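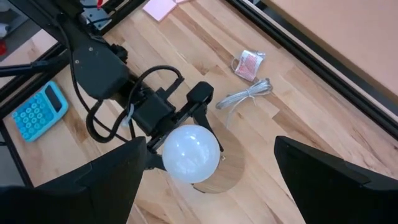 Print this page
E-mail this page

Planning and Budgeting for a Bench-Mounted Robot Arm

Guidance for departments and teaching workshops

This guide sets out the steps a department should follow before it requests funds for a small robot arm intended for handling work at a bench. It applies to new purchases and to replacements. It does not cover mobile robots or equipment that requires a fenced cell, for which a separate request must be submitted.

Step 1. Write down the task

State the objects to be handled, the surface on which they will rest, and where each object must end up. List the most fragile item by name. A glass or frosted light bulb places different demands on a gripper than a calculator, a small packet or a coil of wire, and the supplier will need to know if one gripper is expected to handle all of them. Include the weight and the widest dimension of each object.

Requests that describe the task only as "general handling" will be returned to the department.

Step 2. Measure the bench

Record the length, width and height of the table and the clear space above it. If the arm is to be carried on a frame, measure the rails as well, and note which edges of the table they will occupy. Check that an operator can still reach the work surface from at least one side.

Reflective parts, such as polished metal plates, should be listed at this stage if cameras will be used to guide the arm. They may need to be included in the supplier's demonstration.

Step 3. Obtain quotations

Three written quotations are required for any arm above the local purchasing limit. For the current cycle, the approved suppliers are Irley, Numus and Van Hecke. Ask each supplier to price the following items on separate lines:

- arm and controller
- gripper, with one spare set of fingers
- camera and mounting bracket, if needed
- cables, cable straps and power supply
- frame or table mount
- delivery and installation
- operator training

A single combined price cannot be compared and will not be accepted. The Irley quotation used as the reference for this guide came to $3,679 for the arm and controller alone. Departments should expect the remaining lines to add a substantial amount to that figure.

Step 4. Request a demonstration

Send the supplier a set of the actual objects and ask for a demonstration of 200 pick-and-place cycles. The supplier should report the number of completed cycles, the number of drops and any damage to the objects. Video of selected cycles is useful but does not replace the written report.

During the demonstration, pay attention to the cable. It must have enough slack for the full reach of the arm and must be secured so that it does not drag across the table or catch on the gripper. If additional cable guides are recommended, ask for a price in writing.

Step 5. Budget for running costs

The purchase price is charged to the equipment account. All other costs fall to the department and should be estimated for three years. Include replacement fingers, cables, software fees, and the objects that will be broken or worn out in testing. Staff time for setup is often left out of first drafts. Allow eight working days for a new installation.

Departments that intend to use the Guro scheduling software should confirm with the supplier that the controller is supported. License fees for Guro are paid centrally and should not appear in the request.

Step 6. Submit the request

Attach the task description, the bench measurements, the quotations and the demonstration report. Requests received by the end of March are considered for the following budget year. Late requests are held over unless the existing equipment has failed.

After approval, do not place the order until the purchase number has been issued. On delivery, check the contents against each line of the quotation before signing, and report missing parts to the supplier in writing on the same day.

Page last updated: 29/05/2024

Print this page
E-mail this page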